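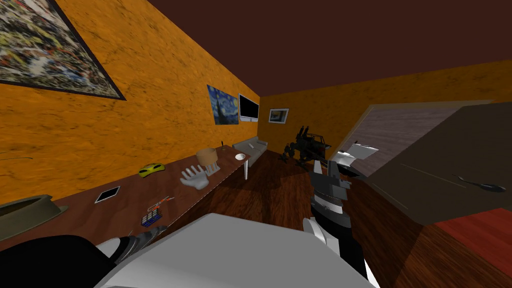

Jhonatan Agudelo wrote to me after my last piece that simulated examples are cheap, and that cheap examples make people lazy. Collect 1000 of them before lunch, he said, and you will never watch a single one.

I think he is right about the laziness and wrong about the cure, which in his view is to go back to real rooms and real arms only. We use Plurnirent at work, a simulated flat with a two-armed robot in it. The walls are orange, there is a Starry Night next to the television, and the long table is covered in odds and ends: a white model hand, a small bowl, whatever else the scene has been given. I have heard visitors call this silly. I don't mind it. A learning system that has only ever met a bare grey table will learn a lot about bare grey tables.

My quarrel is with how the examples get counted. Our January set had 1638 episodes in it, and that was the number on the slide. Nadiia Kuzmenko then sat down and watched them, all of them, over two weeks. She threw out 139. In most of those the arm had done what the score asked for and nothing a person would want, such as pushing an object to its target with the wrist. The score said success. A system trained on that will push things with its wrist.

Another 41 she kept but marked as failures, properly labelled, with a note on where the attempt went wrong. Those have been more useful to me than any other part of the set.

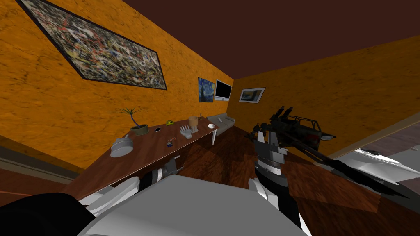 Should failed attempts be kept at all? Keep them, as long as they are labelled and someone can say why each one failed.

An unlabelled failure is just a bad example. A labelled one shows the edge of what the arm can do, and you can train against it or hold it back for testing. It takes time - a minute or two each - and I would cut the size of the set to pay for that time.

So my answer to Jhonatan is to keep the simulator and change the report. Put the number watched beside the number collected. Ours would have looked poor for most of January, and I would still have wanted to see it on the slide.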